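Press release

Fusholm laundry and garment care house brings robot-assisted folding to its workplace, and keeps every job

Fusholm, April — Brumodis, the garment care company in Fusholm, has started to use robot-assisted folding in its daily work. The project has the name Zulu and was prepared together with the automation company Pludumach. It concerns 357 garments in a first collection of training work, from thin shirts to heavy winter coats.

Folding is the part of our work which takes the most hours and gives the most sore shoulders. In the past years the staff have asked many times for a change. With Zulu, the employees who know the garments best become the teachers. They guide a hand-held gripper tool through each fold, and the movements are recorded so that the robot arms can learn from them.

What changes for the staff

Two stations are now in use. Employees work at a station for at most two hours, and then they go back to sorting, repair or the customer desk. All who take part have received five days of training, paid at the normal rate. The time with the gripper counts as skilled work and is paid so.

The company has agreed with its employees that no position will be removed on account of Zulu. Working hours stay the same. Employees may also say no to the gripper work and keep their present tasks — some have done so, and this is respected.

A part of the practice takes place on a bed, and not on a folding table, for the reason that many customers of our home service wish to have their clothes folded in the bedroom. Coats with a deep pile are among the most difficult pieces. The fingers must take hold of the cloth and leave cords and fasteners in peace. Our most experienced folders have spent much time on exactly this type of garment, and their advice has already changed the way the training is planned.
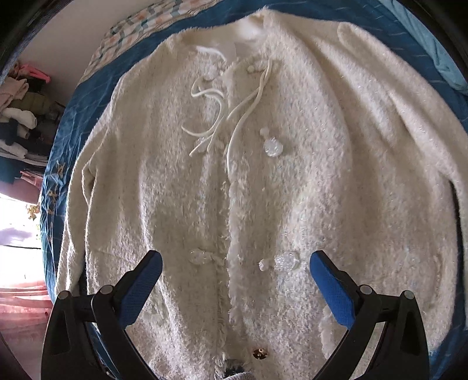 Next steps

During the summer Brumodis will try the first robot arm with simple pieces such as towels and pillowcases. Coats, knitwear and everything with loose cords will remain handwork until the staff themselves are satisfied with the results. Each month the employees and Pludumach meet to go through what was difficult, and the notes are open for everybody in the house.

Customers will not notice a difference in price or delivery time. Those who do not want their garments to be used in the training can tell this at the customer desk, or write it on the collection slip.

About Brumodis

Brumodis washes, repairs and folds clothes for households and small hotels in Fusholm and the villages nearby. The company also offers a home service for customers who cannot easily bring their laundry to the shop.

Recent news
New opening hours at the customer desk
Home service now also in the villages
How we take care of wool and long pile
Apprentice places in garment repair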